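Jikdale Conductivity Meters: Frequently Asked Questions

Applies to the Jikdale bench meter and the Wevano four-ring probe. For pH electrodes, see the separate page.

How often does the probe need calibration?
Once a week in routine use, and after any cleaning with acid. Calibrate at one point with a standard close to the expected sample value.

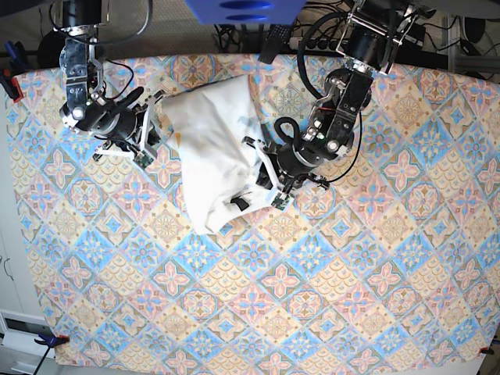

Reading time: 2 min

Which standards can I use?
Any traceable potassium chloride standard. Select the value from the Cal menu or enter it by hand. Do not pour used standard back into the bottle.

The meter shows "Cell constant out of range." What does it mean?
The calculated constant differs too much from the stored value. Check that the sleeve is fully seated and that all rings are below the surface. Tap the probe lightly to release trapped air. If the message returns with fresh standard, clean the probe and repeat.

Is temperature compensation on by default?
Yes. Readings are corrected to the reference temperature set under Setup > Temp. Turn compensation off for ultrapure water methods that call for uncorrected values.

Why does the reading drift in low-conductivity samples?
Pure water takes up carbon dioxide from the air, which raises conductivity. Use the flow cell and keep the tubing short. Readings in an open beaker will not settle.
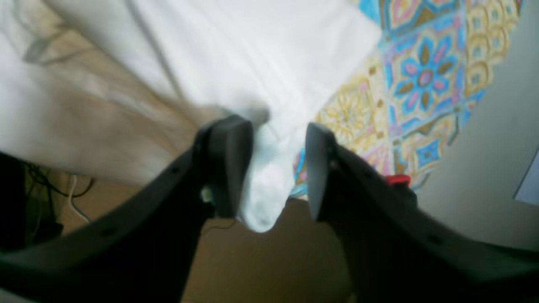 Clundlow Water Laboratory, Instrument Support

How many readings does the meter store?
Up to 478 in manual mode and 734 in interval mode. Manual and interval logs are kept in separate memory. When a log is full, the meter stops recording and does not overwrite.

Can I export the log without the Tkachuk software?
Yes. Connect the meter by USB and copy the CSV file. The software is required only for firmware updates and for printing calibration reports.

How should the probe be stored?
Dry, with the cap on, for anything longer than overnight. Between samples, leave it in deionized water.

What is the cable length limit?
The supplied cable is 8 feet. Do not extend it. A 29-foot version with its own correction factor can be ordered.

Who approves changes to the settings?
Larysa Levchenko, or Amr Tahiri for field units. Write the change in the instrument log before the next sample run.

Last revised 6 May 2019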